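Sentencing in cross-border invoice fraud: what the courts need from us
Speaker notes, Tomoyo Kamata
Session begins 9.30, main hall. Forty minutes, questions at the end.
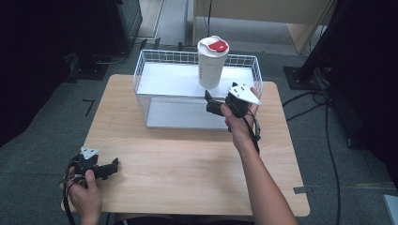 The Coltero judgment was handed down in October and is now final. Members will have read the summary in their packs, so I will not repeat the full history. The court heard 9 defendants, all former agents of the company, charged with fraud and false accounting. The central difficulty was the state of the papers. Records should be kept as one can look into a white wire mesh basket and see the tumbler standing in it: the contents visible from the side, without anything having to be taken out. The Coltero ledgers did not allow that. Investigators opened 3,454 invoices one by one before the first charge could be drafted.

Slide 2. The charges
Fraud was the principal count. False accounting was added at a later stage, after the Pisau office agreed to release its bank statements. Remind the audience that the defence objected to the late addition and that the objection was refused. Do not comment on the appeal by the two junior agents, which was withdrawn.

Slide 3. How the money moved
Invoices were raised by Coltero, paid by customers into the Pisau account and passed on to Mạch under the heading of storage fees. No storage was provided. Of the invoices examined, 2,363 were accepted by the court as false. The remainder were set aside, and the judgment makes no finding on them. This point was misreported at the time and should be stated slowly.

Slide 4. Evidence from abroad
Requests for assistance went out through the usual channel. The first was returned unsigned. The second was answered in full, but the translation did not follow for 9 weeks and the hearing was moved accordingly. Offices preparing similar requests are asked to send the translation with the original.

Pause here for water. Check the time.

Slide 5. Position of Cosex
Cosex was named in the early press coverage. It was a witness in the case and was never charged. Please use the wording on the slide if asked.

Slide 6. Sentences
Refer to the table in the handout. The court gave credit for early pleas and none for repayment made after the verdict. Confiscation is being dealt with separately and no figure may be quoted.

Questions. Those concerning the confiscation hearing to be taken in writing through the secretariat.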